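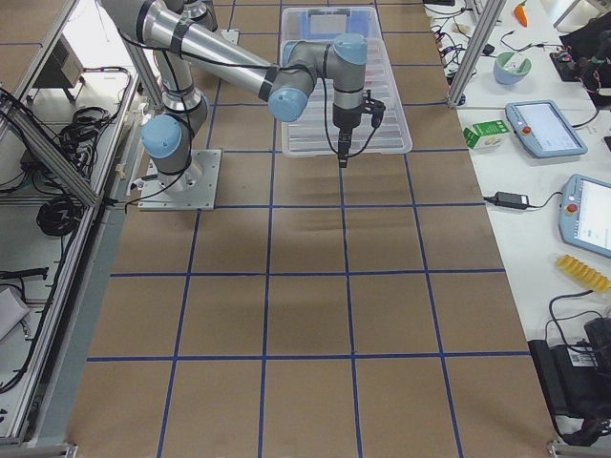

Figure 3. Robot arm with its gripper above a clear plastic bin on a paper-covered work table.

4. Reporting decisions among newly arrived residents

4.1 Setting and sample

The interviews were held in Atberg, a mid-sized town with two reception centers and a large share of residents who arrived within the past decade. Participants were reached through language classes, a legal advice office and a food distribution point. All of them had been the target of a theft, a threat or an assault after moving to the town. We did not ask for immigration papers at any stage, and interviewers were told to stop if a participant began to discuss an open asylum claim in detail.

Recruitment began in November and went on until the interviews no longer raised new reasons for or against reporting. Each interview followed the same guide. The first part asked what had happened and who was told first. The second asked whether the police were contacted, by whom, and after how long. The last part asked what the participant would advise a friend in the same position to do. Interviews were held in the participant's preferred language and translated by a second person who had not been present.

The postal survey described in Section 3 was sent to over 4,000 households. Its answers are used here only as background. It did not separate incidents that took place at home from those that took place in public, and this distinction mattered a great deal in the interviews.

4.2 Reasons for not reporting

Participants seldom gave a single reason. Most described a chain of small decisions, often made over several days, in which going to the police was put off and then dropped. Doubt that anything would come of a report was common, especially in cases of theft. Several participants had reported an earlier incident in Atberg or elsewhere and had never received a letter or a call about it. They treated this silence as an answer.

Fear of consequences took different forms. Some participants worried that contact with the police would affect their own residence status. Others were more concerned about the person they would be reporting. Where the offender was a neighbor or came from the same country, participants spoke of pressure from relatives, and of the risk that one case would be used in the local press against everyone from that country. A few had changed parts of their account for this reason, for instance by saying they had not seen the offender's face. We return to these cases in Section 5, as they bear on how far police records can be trusted as a measure of who commits offenses.

Language was raised less often than we had expected. Participants who spoke little German usually had a relative or colleague who could make the call. What they objected to was having that person in the room while they described what had happened. In cases of sexual assault this was the main obstacle named.

4.3 Reasons for reporting

Those who did report tended to have been accompanied. The companion was most often a teacher or an advice worker, less often a family member. Insurance played a part in theft cases, where a police reference number was needed for a claim. Two kinds of incident were reported even by participants who otherwise avoided the police: those in which a child was present, and those in which the offender knew the participant's address.

The time between incident and report varied widely. Participants who waited longest were also the most likely to say that the officer had questioned the delay itself. Sotiropoulos reports a similar pattern for a port city, though that study relied on police files and could not include people who never came forward.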